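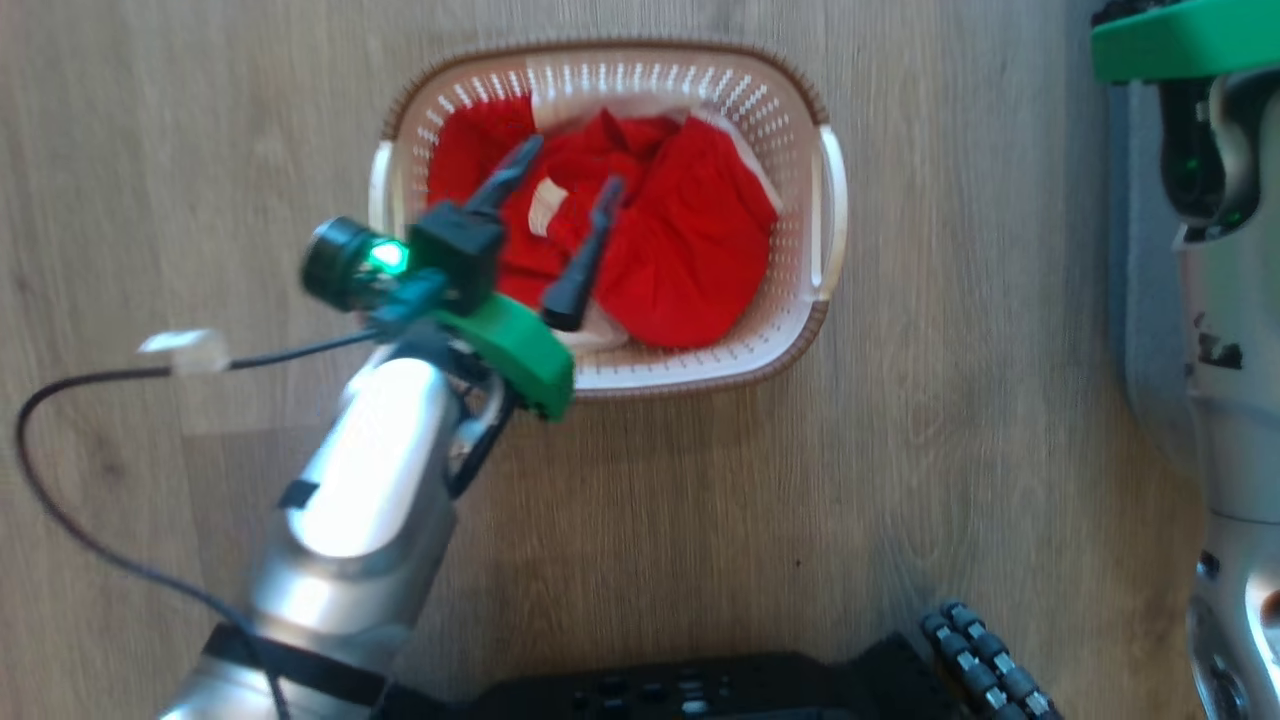
About Pument

Hi, and welcome! I'm the person behind Pument, which is a small mending and alterations shop on the ground floor of the old Zondale building, two doors down from the bakery. If you've ever stood in front of your closet holding a jacket with a dead zipper and thought "well, that's that," I'd love to meet you (and the jacket).

I learned to sew from my grandmother, who took in hems for half her street and kept her pins in a mint tin. I still have the tin. After high school I worked seven years in the alterations room of a bridal store called Clika, mostly taking in bodices and letting out bodices, sometimes the same bodice in the same month. It was great training and I got very fast at beading. But what I liked best were the odd jobs people brought in on the side, like a ripped duffel bag or a Halloween cape or a pair of work pants somebody couldn't stand to give up. So when the Zondale space came up for rent one February, I signed for it with two sewing machines and no sign for the window.

The name comes from a word my little brother made up for the noise the pedal makes. Say it a few times, you'll hear it.

What I do

Zippers, hems, patches, linings, torn pockets, moth holes, buttons, stuck snaps, waistbands in either direction. Last year I finished 1,334 repairs, and 200 of those were zippers on winter coats, so please, please bring me your coat before it snows! I also do visible mending if you like a patch that shows, and I have a whole drawer of thread colors for it. I don't work on leather or fur, and I don't make wedding dresses from scratch anymore, though I'm happy to fix one.

Please wash things before you drop them off. I check everything over at the counter with you, pin what needs pinning, and give you a price right then. Most hems take a week. Coats take longer in the fall.

Classes

On the first Saturday of the month I push the cutting table against the wall and teach a beginner class for seven people. It costs $85 and that covers thread, needles, scrap fabric and a lot of coffee. You'll go home knowing how to darn a sock, sew on a button so it stays on, and put in a plain hem by hand. Bring something of your own if you want, and if it's a sweater you're scared of ruining, bring that one too, we'll go slow.

The next class list opens Wed 7 June, and you can put your name down at the shop or through the contact page.

Fabric

Most of my patching cotton comes from Intarasuk, a family-run importer that sells me their roll ends. The shelf by the door is what's left over from jobs, priced by the piece, and you're welcome to come in just to dig through it.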